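Handout 4: Evaluating a Two-Handed Robot Kit
Applied Automation, Unit 2
Prepared by Lai-ching Sin; lab sections run by Niilo Kettunen

Reading before the lab: the Larkeder kit manual, chapters on mounting and on hand calibration. Skip the chapter on mobile bases. Our kit has none.

1. What is being offered

The Larkeder kit is sold as a bench package: two arms, two five-fingered hands, a head camera, a controller and a one-year license for the Neltska teleoperation software. The seller, Flenesberg, lists it for teaching labs and small research groups. Installation is quoted separately. The quote we hold covers delivery, one day of setup and remote support during office hours.

The buyer supplies the table, the enclosure, the emergency stop circuit and the test objects. Students often leave these out of the cost estimate. Put them in.

2. What a review has to answer

A purchase review is narrower than a research evaluation. The reader wants to know if the kit will do the tasks named in the request, at a rate the lab can live with, and what it will cost to keep running. Write to those points. Remarks on appearance belong in the appendix, if anywhere.

For the lab report, the request is a fixed one: pick up a single object from a flat table, place it on a plate, release it, and return both hands to the start pose. Either hand may be used. A handover between hands counts as a separate task and is graded separately.

3. Terms

Trial: one attempt, from the start signal to the return of both hands or to a stop.

Success: the object is resting on the plate after release, and the plate is still on the table. An object that rolls off the plate before the hands return is a failure.

Intervention: any contact by a person with the object, the plate or the arms during a trial. A trial with an intervention is recorded as a failure, with the letter I beside it.

Reset: the work done by a person between trials. Time it. Product sheets leave it out, and in a full session it can take longer than the trials themselves.

4. The trial log

Last term's group (Min-kyu Ma and Seo-ah Won) left a log of 721 trials, of which 127 were failures. That gives a failure rate of 17.6 percent, or a success rate of 82.4 percent. Do not carry more digits than this.

The single figure hides a good deal. The log mixes operators, objects and software versions, and the trials were not run in random order. Before quoting a rate, split the log by object and by operator, and state how many trials are in each group. If a group is too small to support a rate, give the raw count.

Round objects need their own line in the table. They touch the surface over a small area and can roll when a finger arrives early. A flat dish is a different problem: the rim is low, and a fingertip pressing on it can slide or tip the dish.

5. Placement and reach

Mark the reach of each hand on the table before the first trial. The reach given in the product sheet is measured to the wrist, so it says little about where the fingers can close. Use the Do fixture to set the start pose, and write down its settings.

When the plate is on one side and the object on the other, the arm that picks must either cross the middle of the table or pass the object over. Note which one the operator chose. Check also for clearance at the walls — an arm raised near a corner may meet the panel before the software limit stops it.

Visibility matters as much as reach. The operator works from the head camera, and a hand held over the object hides it. Da-eun Kong's notes on the course page explain how to record blocked views with the stop codes.

6. Report

Length: 2 pages plus the trial table. Include the cost estimate, the split failure rates, the mean reset time and one paragraph on service terms. State who may open the hand for repair under the warranty, and what happens to the Neltska license after the first year. Raw logs go in the shared folder, one file per session, with the operator's initials in the file name.
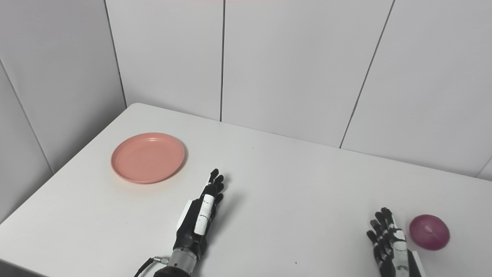
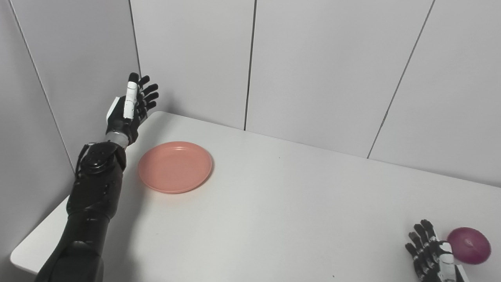
Figures 1 and 2. Plate at left and round object at right on the white bench, with both hands of the robot in view. In Figure 2 the left hand is raised near the far left corner of the table.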